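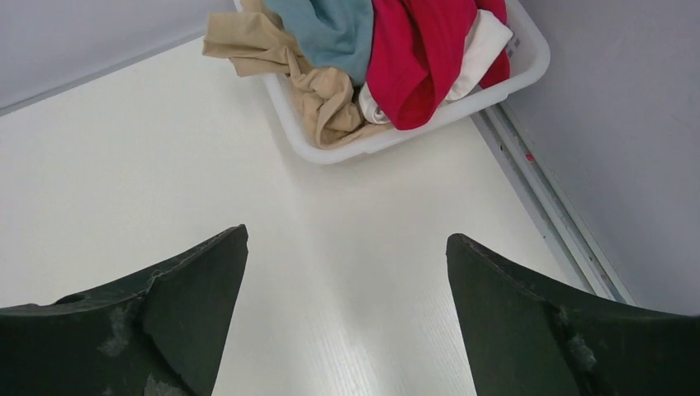 Jannik Frerichs thinks the grasp is the easy part, and that anyone still writing about grasping in laundry has the wrong end of the problem. His comment on my June post was longer than the post. His claim, condensed: picking a shirt out of a tub is solved to within a few percent, getting exactly one shirt is not, and knowing which part of the shirt you have got is a research topic.

I agree with most of it. I want to argue with the first part, using the logs from the Mestik runs.

The setup has not changed since last time. Parallel jaw gripper, wrist camera, a container of mixed clothing, and a policy that picks a point, descends, closes and lifts. A trial counts as good if one garment leaves the container and stays in the jaws until the arm reaches the hold pose. I ran 500 trials with the container refilled by hand between batches. In 400 of them something came up. That is the number Jannik is thinking of when he says solved, and if you let the policy retry once it gets better still.

The count of trials where one garment came up, alone, and stayed there, is a good deal lower. I am not going to print it until I have relabeled the ambiguous ones. The two failures that dominate are these.

Double picks. A sleeve from the layer underneath goes up with the fold on top. Jaw width at closure helps a little in detecting this, but a thick hem on one shirt reads the same as two thin layers of different shirts. Weight at the wrist is better, if you have a stable reading, and during a lift out of a heap you do not.

Slow slips. The fold is held at closure and creeps out during the lift as the rest of the garment drags on its neighbors.
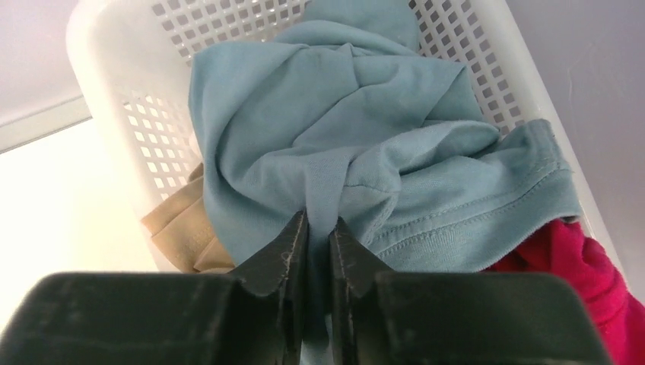
The creep depends heavily on how much cloth is between the tips. A shallow pinch on jersey will often survive a straight lift and then fail on the first lateral move. I tried closing harder, which moved the failures later in the trajectory and did not remove many. Going 2 cm deeper before closing did more than any force setting, at the cost of more double picks. You can trade one column of the table for the other all afternoon.

Teixeira's approach, for those who have been following it, is to drag the pinched fold sideways before lifting so that the lower layer stays behind. I have a version of this running. It works on cotton over cotton. With anything fuzzy underneath, the layers travel together and the drag only rearranges the pile.

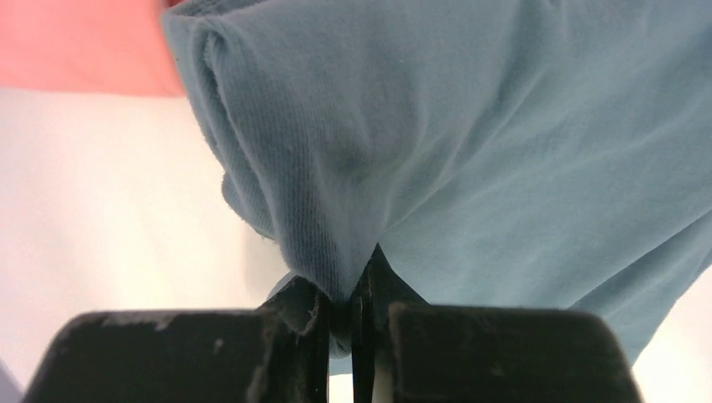
Light blue cotton in the jaws.

So is the grasp solved? For one try in a demo, yes. For a household load with no one standing by, the error rate per garment is what matters, and it compounds. A person sorting the same pile corrects a double pick without noticing it, with a shake or a second hand. I have one arm and no shake primitive worth the name.

Jannik's second point, about knowing which part of the shirt you hold, I can't dispute. After the lift my system knows it has cloth. It does not know hem from collar, and folding needs that. The Starstead people regrasp until they find a corner – it is slow, and it does finish more often than I expected. Over 2000 lifts on their rig the regrasp count per garment still had a very long tail.

On the question readers keep sending, whether a machine can do the laundry yet: mine can move some of it from one place to another. Sorting by color after a clean single pick is fine. Folding is a separate project, and I have not started it.

Next is relabeling, then a repeat of the deep pinch trials with the new fingertip pads from Caltitz, which have a softer face and should let me back the force off. If they shed as much as the last set I will go back to bare tips.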